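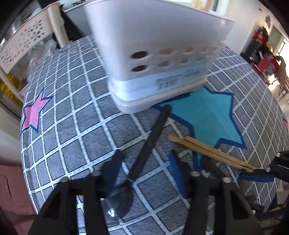 Spoon, chopsticks and white basket on the grid mat.

Choosing a cord for hand-knotted bead necklaces
Suha Qaisi and Kyung-tae Ko
Jewellery and Small Crafts, second-year project, Sorport
Handed in 15th February

1. Why we chose this project

Suha's aunt mends necklaces in Findstead, and most of what she is brought has broken in the same way. The beads are fine and the clasp is fine, but the cord has worn through beside a bead. She has always used silk and so did the person who taught her. We wanted to find out whether silk is still the best choice for a necklace that is worn often, or whether one of the man-made cords would last longer and still knot well.

We left out elastic cord and coated wire. Neither can be knotted between beads in the usual way.

2. Materials

We tested four cords, all sold for beads with a small hole:

Silk, on a card with the needle attached
Plevus, a twisted nylon
Turunen, a bonded polyester
Waxed linen, bought on a reel

The beads were round glass, all from one batch. We chose glass over stone because the holes in stone beads vary a lot, and a single rough hole could spoil a fair test. Each strand had 30 beads with a knot between each pair. We made two strands of every cord, one each, so that any difference in how we tie knots would show up.

3. Method

Knotting. We used a beading needle to slide each knot up to the bead before pulling it tight. Kyung-tae found this slower than tweezers at first but his knots were more even by the second strand. We made notes as we went on how the cord felt, whether it frayed at the needle, and whether a knot could be undone if it went wrong.

Wear. Each strand was hung over a smooth dowel with a small weight on each end and turned back and forth by a hand crank. One full turn of the crank moved the strand there and back. We wrote down the number of turns when the cord broke, or stopped at the end of the session if it had not.

Stretch. We measured each strand before hanging it up and again after it had been left overnight with the weights on.

4. Results

The first cord to break was Suha's silk strand, at 1148 turns. It went right beside a knot, which matches what her aunt sees in repairs. Kyung-tae's silk strand lasted a little longer and broke in the same sort of place. The waxed linen did not break but had gone fluffy at nearly every bead, and the wax had come off on the glass. We would not have been happy to give either linen strand back to a customer.

Neither the Plevus nor the Turunen broke. The Plevus showed slight fuzz near the clasp end. The Turunen looked the same as when we started.

For stretch the order was different. Silk stretched the most and left gaps in which the cord could be seen between knot and bead. Plevus came next. Linen and Turunen hardly moved.

Knotting was where silk did best. It was soft, the knots sat round and close, and it hung in a curve on the neck. The Turunen was stiff, and a strand of it held its own shape for a while when it was picked up. Its knots were also smaller than the others, and on two of the beads with wider holes the knot slipped inside – we had to cut those off and begin again. Plevus was close to silk to work with, though it needed a firm pull.

5. Discussion

The strongest cord was not the nicest to wear. We asked other students on the course to try on one strand of each without being told which was which. Silk and Plevus were liked most. The linen was described as sticky, and the Turunen as feeling like fishing line.

For a necklace worn every day, we would use Plevus. For an old necklace that comes out a few times a year, silk still makes sense, so long as the owner knows it will need restringing.

6. Problems with the test

Two strands of each cord is too few to be sure of the order. The crank was turned by hand and we did not always keep the same speed. We also tested everything clean, and real necklaces pick up skin oil and perfume. Suha's aunt thinks perfume does more harm to silk than rubbing does, and we had no time to look into that.

7. Next steps

If we carried on, we would soak some strands in perfume before the wear test, and use drilled pearls as well as glass. Pearl holes have sharper edges. We would also try doubling the Turunen so the knots come out larger.

8. Who did what

Suha bought the cords and beads and wrote sections 1, 4 and 5. Kyung-tae built the crank and wrote sections 2, 3 and 6. Section 7 was written together.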